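Section 2: Planning What to Buy

Before you open a catalog or call us for a quote, please sit down with a cup of something warm and read this section all the way through. It was put together by Aroha Partington, who has helped a good many Ploltix customers plan their first cloth-handling room, and Gun-woo Geum, who has gone back later to help some of them buy the things they forgot. We would much prefer you needed only the first of those visits!

2.1 Start with the work

1. Write down the one job you want to teach first. Picking up a piece of cloth and moving it across a table is a fine beginning, and it tells you a great deal about what to spend money on.

2. Decide how many people will be working at the same time. Each person needs a hand-held gripper, a stretch of table, and enough elbow room to walk around the end without bumping a neighbor. Tables set end to end in a long row use a narrow room well, and leave open floor on the other side for chairs, carts and wheeled bases.
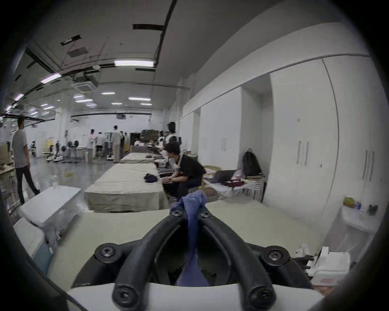

3. Measure the room. Do this with a tape, please, and not from the floor plan -- pillars and built-in cabinets have a way of being bigger in person. Mark the cabinet doors you need to be able to open.

4. Fill in the planning sheet at the back of this guide and keep a copy. Ours are dated 12/11/19 in the corner; if yours is older, ask us for the new one, as the table sizes have changed.

2.2 Tables and coverings

5. Choose tables before you choose anything that sits on them. Folding tables are perfectly all right for laptops and supplies. For the work tables, pick something that does not rock when you lean on it.

6. Budget for plain, light-colored covers, with one spare for every table. A dark blue cloth is easy to pick out against cream, and you will be glad of that when you are looking through hours of recordings. The Bivwood cover is sold in packs of 3 and can go through an ordinary washing machine.

Note: Covers wrinkle. If your project calls for a smooth surface, add clips and an iron to the list now.

2.3 Grippers, batteries and cables

7. Order one gripper per person, plus one spare for the room. The Mrema hand-held gripper is $488, and a set of replacement fingers with screws is $200. Customers with two sites (Draterley was the first of these) should keep a spare at each one.

8. Plan for power at the same time. Batteries and cables take up more room than people expect, so set aside a place for them, and put floor tape on your list while you are at it.

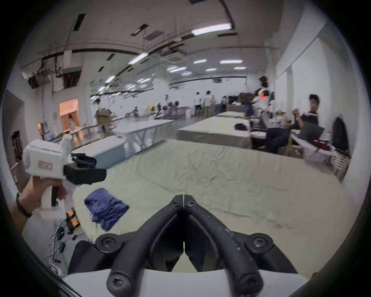 A small shelf or rack near the tables is well worth having too, and it need not be fancy. Leave a line in the budget for a laptop that stays in the room, along with somewhere comfortable to sit and use it.

Caution: Do not run a cable across a walkway, even for a short session. If the outlets are in the wrong place, pay an electrician to add one before the equipment arrives.

2.4 Cloth and garments

9. Buy more than one kind of fabric. A ribbed knit gathers and folds quite differently from a flat woven cloth, and a gripper that manages one nicely may need practice with the other. 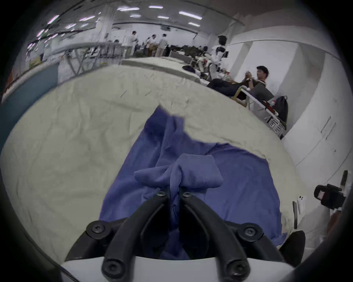
Used clothing is fine for this and keeps the cost down, though do wash it first and take off any pins or loose buttons. Keep the pieces in lidded boxes, sorted by type.

10. Set aside $1000 for the things that are on nobody's list: stands, extra screws, a second screwdriver, storage boxes. If there is money left over in March, when many of our customers close their books, put it toward replacement fingers.

Caution: If you are also planning to buy a full-size robot, do not squeeze it into the space you measured in step 3. Measure again with its arms stretched out, and go on to Section 3 before you place the order.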